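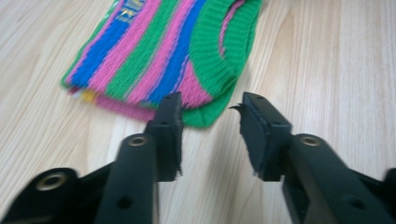
Reading time: 5 minutes

Small Striped Sweater, Green / Pink / Blue
Item 211
Lirkwood Small Knits

In stock. Sold singly.

A small hand-knitted pullover in wide bands of bright green, pink and blue, finished with ribbed green edges. The knit is coarse and textured. Customers order it for small pets, for stuffed bears and for large dolls, and the notes on this page cover all of those. Please read the part about measuring before you order. Most of the sweaters that come back to us come back because of the neck.

Colors

The green is a clear, bright green, used in the stripes and again for the collar and cuffs. The pink runs from rose to something hotter depending on the light in the room. The blue is a strong cobalt or royal blue. If you are matching it to a leash, a blanket or a piece of nursery furniture, look at it in daylight first. Under a warm bulb the pink shifts more than the other two.

The stripes are broad. On a garment this small that means a few big blocks of color and no fine pattern, and it shows up well from across a yard or on a high shelf. Hand knitting varies, and the place where one band gives way to the next can sit a little higher or lower from one sweater to another. We can't pick out a particular one for you, but if you are buying a pair for a display, say so in the order notes and Bayu Wijaya in the stock room will try to put two close ones together.

Collar and cuffs

The collar is a thick ribbed ring. It has more body than the rest of the sweater and stands up slightly when the sweater is laid out. The ribbing stretches, but the neck hole is small at rest, so it has to be eased over a head with both hands. Don't pull on one side only.

The ribs on the cuffs fan out from the opening. Worn as they are, the cuffs sit flat. You can turn them back once for a shorter fit, though on some sweaters the roll won't stay put without a stitch or two.

Label

There is a white fabric label sewn onto a pink band near the collar. It carries a small red and blue square with the letters DA, and next to it the name SHIQI in black capitals. It is stitched down flat and does not hang loose. Some customers take it off. If you do, use a seam ripper or small pointed scissors, work from the outside, and cut the label thread only. The sewing thread and the knitting yarn can be hard to tell apart at the edges of the label, and a cut strand of yarn will run.

Measuring

Lay a soft tape around these places and write the numbers down:

Neck, at the widest part the collar will sit on.
Head, at its widest point. For an animal, take this just in front of the ears.
Chest, behind the front legs, or under the arms of a bear or doll.
Back, from the base of the neck to where you want the hem to end.

Send the numbers to us through the contact form with the item number and Hidayah Pangaribuan will hold them against a sweater from the shelf and write back, normally by the next afternoon. We stopped printing a size chart for this item in November. Hand-knitted pieces don't come out alike enough for a chart to be much use, and people were trusting it more than the tape.

A wide head on a narrow body is the hardest fit. Bears in particular tend to be built this way. If the head measurement is a lot bigger than the neck, ask us before ordering.

Putting it on

Gather the whole sweater up into the collar, the way you would with a sock, then pass it over the head in one go and let the body down afterward. Bring the front legs or arms through one at a time, reaching in from the cuff and guiding the paw or hand out. Check that no claws are caught in the stitches. The coarse knit makes this more likely than it would be with a jersey fabric.

On a pet, start with short periods indoors. Take the sweater off for sleeping, for crates, and any time the animal is left alone. The colored bands are knitted through, so the inside of the garment shows yarn crossings in places, and a nail can hook on those.

This is a sweater for pets, toys and display. It is not sold as clothing for babies.

Washing

Cold water, by hand, with a small amount of mild detergent. Turn it inside out. Press the water through, don't rub, and don't leave it to soak. Wash it alone the first time, as strong colors next to each other may bleed a little, and rinse until the water is clear.

Roll it in a towel to get the water out, then lay it flat on a rack or a clean table and pull it back into shape while damp. Give the collar some attention at this stage. If it dries squashed it will stay squashed until the next wash. No tumble dryer, no radiator, no iron.

Loose ends and snags

A yarn tail sometimes works its way out from a side seam or between layers at the hem. Thread it onto a blunt needle and run it back under a few stitches on the inside. Don't trim it close to the knitting. A snagged loop can be eased back by tugging gently on the stitches on either side of it.
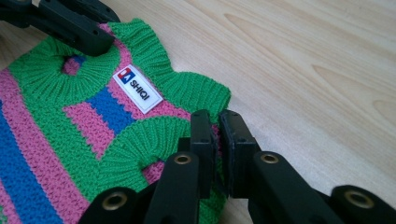 If a seam has opened when the sweater reaches you, that is our problem and we will replace it. Send a note with the order number. Wear from claws, teeth or a washing machine isn't covered, but Wulan Hartono does small repairs on striped knits from time to time and can quote for one if you write in. Matching yarn is not always on hand, and a repair in the pink is the most likely to show.

Storage

Fold it once and keep it in a drawer or a lidded box. Hangers stretch the shoulders, and pegs leave points in the ribbing. Cedar blocks are fine. Put it away clean – moths go for food stains and hair long before they go for plain knitting.

Shipping and returns

Orders placed before noon leave the same working day. The sweater is sent folded in a paper mailer with a card that repeats the washing notes.

Returns are accepted for 30 days. The sweater should be unwashed, free of hair, and have its label still sewn on. Trying it for size is fine. Returns for pets are checked by hand and go back on the shelf only if they are clean, so please brush the animal first.

Also available

Item 33, plain small sweater, ribbed collar
Firis flat drying rack, small
Blunt yarn needles, pack

Questions about this item go to Hidayah through the contact form. Please put 211 in the subject line.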